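Posora adds bottle-handling package to its two-arm bench cell

Industrial news, August

Posora has put its bottle-handling package on general sale, after a pilot period in which it was supplied only to existing customers. The package is an add-on for the company's two-arm bench cell and is meant for laboratories and small packing rooms that deal with mixed plastic containers in short runs.

The package consists of two pairs of tapered fingers, a wrist camera bracket for each arm, a set of stored routines and a year of software updates. It does not include the arms. Buyers who already run the bench cell can fit the parts themselves. Posora gives a fitting time of 90 minutes, including calibration of both wrist cameras against the fixed one.

The stored routines cover approach, steadying, lifting, turning and release. One arm can be assigned to hold the body of a container from the side while the other works from above on the cap. The assignment is made in a settings file and can be swapped between jobs. Cap removal is offered for screw caps only. Flip tops, pump heads and foil seals are outside the scope of this release.

According to Evie Tindall, product manager at Posora, most of the development time went into pale containers on pale surfaces. "The edge of a white bottle against a white table is a weak signal," she said. "At short range the wrist camera has very little to work with except the print on the label. The fixed camera has to carry more of the job." The software therefore takes its first position estimate from the fixed view and uses the wrist view for correction only.
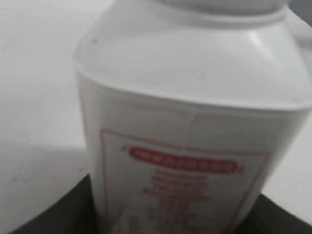
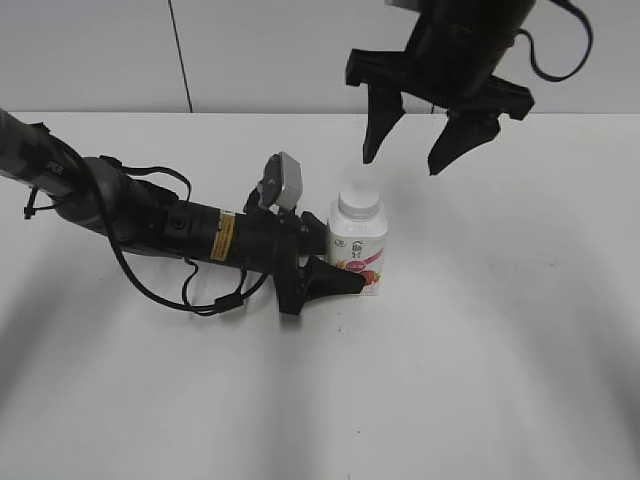 Posora's bench cell with a white plastic bottle: wrist camera view (first) and fixed camera view (second).

The company tested the routines over 1,000 handling cycles on each of its reference containers. It has not published the results in full, but a summary is supplied with the manual. The summary lists failures by type, with slips during lifting recorded separately from missed approaches. Containers with squarish bodies are treated as a separate class from round ones, as the side grip has to be aligned with a flat face before the fingers close.

Support for third-party arms is limited. The Ulliso controller is accepted through an adapter sold separately, and an adapter for Iwasaki units is planned for the next release. Existing cable runs can be kept, although the manual asks for enough slack at the wrist for a full turn and advises checking the clips after the first week of use.

Bresier, a contract packing firm that took part in the pilot, has kept two cells in use. Booker Van Dusen, its technical lead, said that changeover between container types was the main gain. A new bottle can be entered from a short series of views and a measured body width. He was less satisfied with the error messages, which give a code and no text, and with the finger pads, which his staff replaced more often than the manual suggests. Posora said that plain-text messages would be added in an update and that a harder pad material was under test.

The heaviest filled container allowed under the published limits is 1,000 g. The widest body is 140 mm. Glass is not covered by the warranty terms.

The package is available to order from Posora directly. Spare fingers and pads are listed separately, and prices are given on request. Customers from the pilot period will receive the release version of the software without charge.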